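Grundomside, February 2, 2019

**Galell bringt neue Gartenmöbel-Serie „Villaseñor“ heraus: Lounge-Ecke für kleine Balkone und große Terrassen**

Ja, ich weiß, draußen liegt noch Schnee auf den Tischen und ich schreibe schon über Sommerabende. Aber wer bei uns im Laden arbeitet, denkt im Winter an Sitzkissen, das ist einfach so! Und dieses Jahr freue ich mich besonders, denn ab sofort kann man unsere neue Serie Villaseñor vorbestellen, und ich darf sie euch und Ihnen (liebe Presse, wir bleiben mal beim Du) als Erste vorstellen.

Villaseñor ist eine Lounge-Serie für draußen, und zwar eine, die auch auf einen Balkon passt. Bisher hatten wir bei Galell entweder die großen Ecksofas, für die man eine ordentliche Terrasse braucht, oder Klappstühle. Dazwischen klaffte eine Lücke, und genau nach dieser Lücke wurde ich im Laden ständig gefragt. Die Leute wollten abends die Füße hochlegen, ein Glas abstellen und trotzdem noch an die Balkontür kommen. Jetzt gibt es also ein schmales Sofa mit zwei Plätzen, einen Sessel, einen Hocker und einen niedrigen Tisch, alles einzeln zu kaufen und beliebig zu kombinieren.

Das Gestell ist aus pulverbeschichtetem Aluminium, in Anthrazit oder in einem warmen Sandton, den ich selbst erst langweilig fand und inzwischen zu Hause stehen habe. Das Geflecht ist aus Kunststoff, rund statt flach, und wird von Hand um den Rahmen gezogen. Die Bezüge haben einen Reißverschluss und dürfen bei 30 Grad in die Maschine. Wer schon mal Grillsoße auf einem hellen Kissen hatte, weiß, warum ich das so weit nach vorne schreibe.

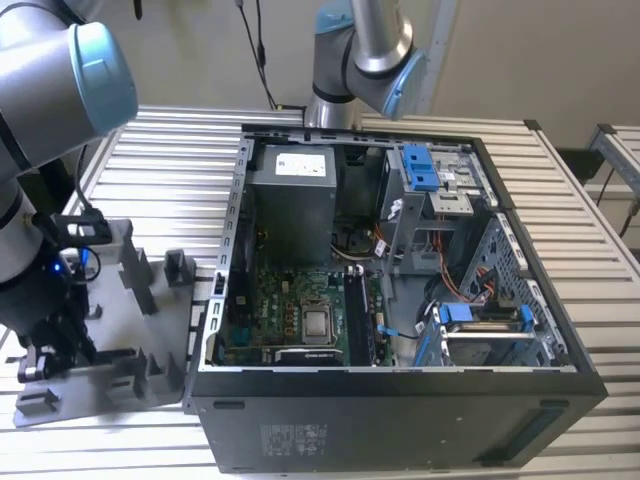 *Offener Desktop-PC auf dem Arbeitstisch*

Zur Bestellung: Neu ist auch unser Planer auf der Website. Man gibt die Maße von Balkon oder Terrasse ein, schiebt die Möbel hin und her und sieht gleich, ob der Hocker noch zwischen Sofa und Geländer passt. Ich habe damit viel zu viele Abende verbracht (mein Traumgarten ist fertig, mir fehlt jetzt nur noch der Garten). Den fertigen Plan kann man speichern, ausdrucken oder direkt in den Laden mitbringen, dann gehen wir ihn gemeinsam durch und holen die passenden Stoffmuster dazu.

Und dann das Thema Preis, das gehört ja in so eine Mitteilung. Das Starterset aus Sofa, Sessel und Tisch kostet 900 Euro, Kissen inklusive. Der Hocker kommt extra. Das ist kein Schnäppchen, das will ich gar nicht behaupten, aber dafür bekommt man jedes Teil auch später noch einzeln nach, mit demselben Geflecht und denselben Bezugsfarben. Auf Gestell und Geflecht geben wir zwei Jahre Garantie, und Ersatzgleiter für die Füße liegen jedem Karton bei.

An der Serie haben wir fast zwei Jahre gearbeitet. Der erste Sessel war zu tief, da kam man kaum wieder raus, der nächste sah toll aus und war furchtbar unbequem. Beim Tisch haben wir lange über die Platte gestritten und sind am Ende bei Sicherheitsglas gelandet, leicht mattiert, damit man nicht jeden Fingerabdruck sieht. Abnehmen lässt sie sich auch, was beim Putzen und beim Einlagern im Herbst wirklich angenehm ist. Im Probegarten in Trarasstead stand das Ganze einen kompletten Sommer lang draußen, mit Sonne, Hagel und Katze auf dem Sofa.

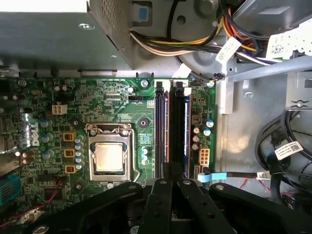

Das Zweiersofa sei endlich mal eines, auf dem auch lange Beine Platz hätten, hieß es dazu aus der Runde in Trarasstead, nur die Armlehnen könnten ruhig noch einen Tick breiter sein, damit ein Teller darauf stehen bleibt. Die breiteren Armlehnen habe ich mir notiert! Versprechen kann ich sie für diese Saison nicht mehr, die Gestelle sind schon in Produktion, aber vergessen ist der Wunsch nicht.

Zum Probesitzen steht Villaseñor ab sofort in unserem Laden in Grundomside, gleich links hinter den Sonnenschirmen. Vorbestellungen nehmen wir dort und über die Website an, ausgeliefert wird im Frühjahr, sobald die ersten Paletten da sind. Im Juli kommt dann noch eine passende Liege dazu, in beiden Gestellfarben. Über die Bezüge dafür wird intern noch diskutiert, ich bin für das dunkle Grün.

Wer für eine Geschichte Stoffmuster braucht oder selbst mal probesitzen möchte, meldet sich bitte einfach bei der Pressestelle von Galell in Grundomside. Kaffee ist da, Kekse meistens auch.

**Über Galell**

Galell entwirft und verkauft Möbel für Garten, Terrasse und Balkon. Der Laden und die Verwaltung sitzen in Grundomside, der Probegarten liegt in Trarasstead.

Abdruck frei, über ein Belegexemplar freue ich mich.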